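3.2 What people told us about their tables

I should say up front that I went into the Datcombe interviews expecting to hear about money. We had 149 households on the list, and I figured most of them would tell us they kept an old table over buying a new one to save cash. A few did. Far more wanted to talk about scratches — where they came from, and who got blamed.

Figure 3. Light wooden tabletops, with their grain showing, were the kind people brought up most.

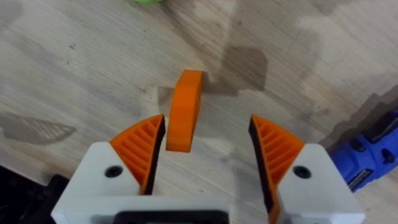
So does a marked-up table get replaced sooner? In our sample the marked ones stayed in the house longer, by a median of 7 years.

I didn't trust that at first, so I ran it again without the Skollard apartments, which came furnished. Same result (and a slightly better fit, to my surprise!). Our coding sheet, borrowed from the Holmgren survey, had only three boxes for wear, and I'd add a fourth next time.
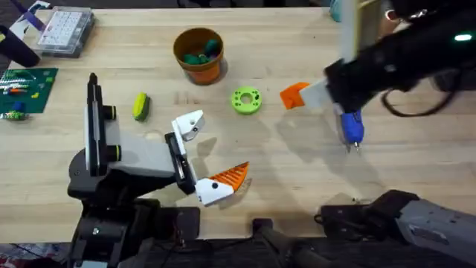

One reader of our draft, Randon, objected that people may simply forget the tables they threw out, and that we never asked about those. Fair point, and we take it up in Section 4.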